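The Slow Business of Closing Up

By Yvette Lapointe

Hospitals like to advertise how they go in. The part where somebody has to sew you shut again rarely makes the brochure.

I had read the Stolano leaflet before I met Corina Aigner, who has taught suturing for years. It promises "a finer closure." Finer than what, it doesn't say. Aigner read it twice and handed it back.

"A stitch is a bite of tissue on one side, a bite on the other, and a knot that isn't too tight," she said. "Tell me which of those got finer."

Her worry is mostly the thread. It curls, it wraps around whatever is nearest, and the tail ends up where you don't want it. 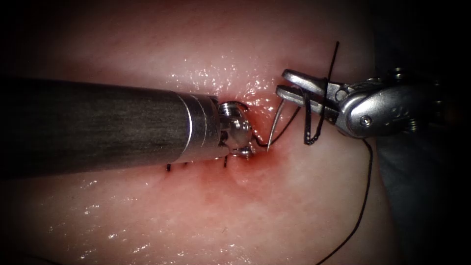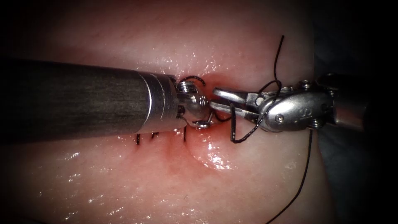
Dark thread, steel jaws and very little room between them.

Gebhard Zaugg, who buys equipment for a clinic group, is more forgiving. He likes the slim jaws and the wrist that bends behind them. But when I asked how the scars compare a year on, he offered me a survey of 70 patients, and the survey asked whether they had been satisfied with their stay. The parking came up a lot.

Aigner still makes her students tie knots by hand, on a board, until they stop looking at their fingers. She'll change her mind when she sees a proper comparison. She has been asking for one since July.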